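Visit to the Hivcombe open day: notes for our equipment plan

In July I went to the open day at Hivcombe, because our company Arndale must decide this year if we buy robot arms for the packing room. I took the early train and was at the door at 8. The coffee was good and the badge had my name spelled wrong, but this happens to me often.

The first hour was a talk on costs. The speaker advised us to keep 17 percent of the budget for things which are not on the quotation: mounting, cables, spare fingers, training of the staff. In our own plan we had written nothing for this. I made a big mark in my notebook.
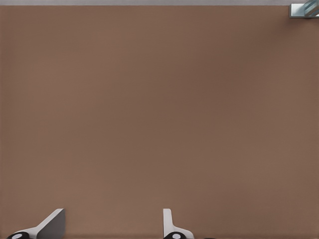 After the talk I asked about the fingers, as they are a part we would have to order again. Baumgart sells them only in sets, and the delivery time is 8 weeks. Werport delivers faster but wants a service contract for 2 years. I have asked both for a written offer - spoken prices are not so useful to our purchasing department.

I also liked that Hivcombe plans each cell in simulation before any money is spent. You can try one arm or two at the same table and see if they have enough room. For us this is an important question. Our packing room is narrow, and I had simply assumed that two arms would fit. 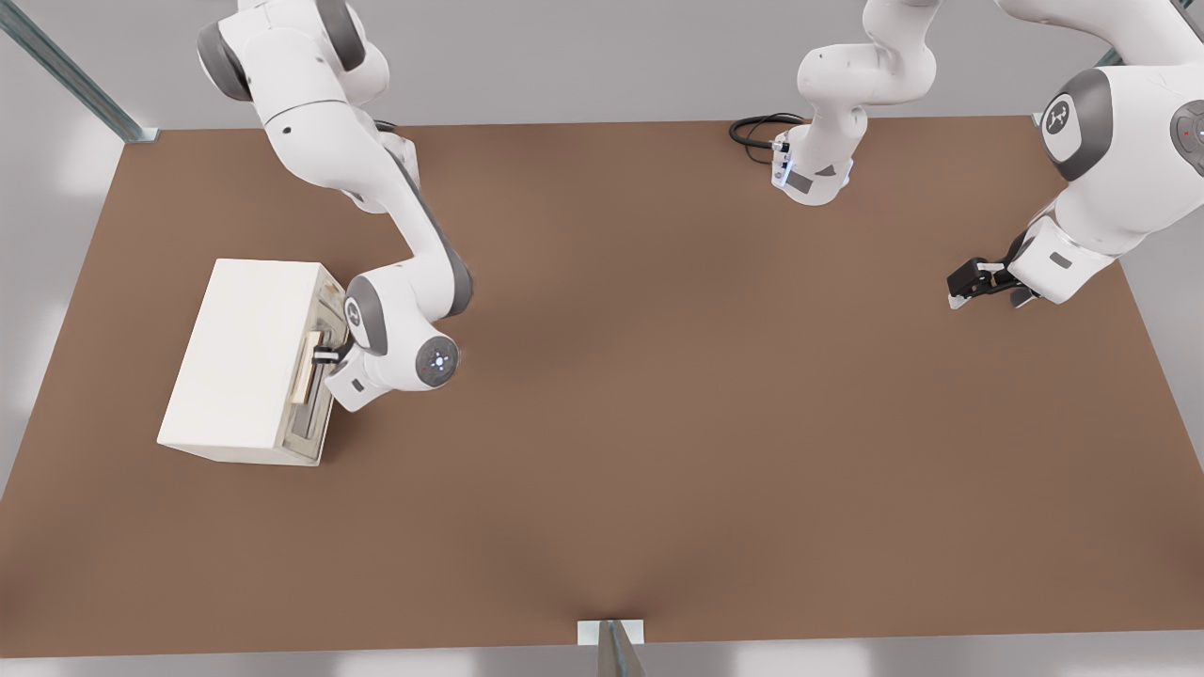

The two-arm cell in simulation, with the left gripper on the drawer handle.

The planning service costs 50 euros per hour, and it can be ordered without buying the arms. I would start with this. We should send them the floor drawing of the packing room, with the door and the pillar, and wait with the order until we have the answer.

Lunch was soup and bread, standing. I left in the afternoon with too many brochures - they are on the shelf next to the printer if somebody wants to read them.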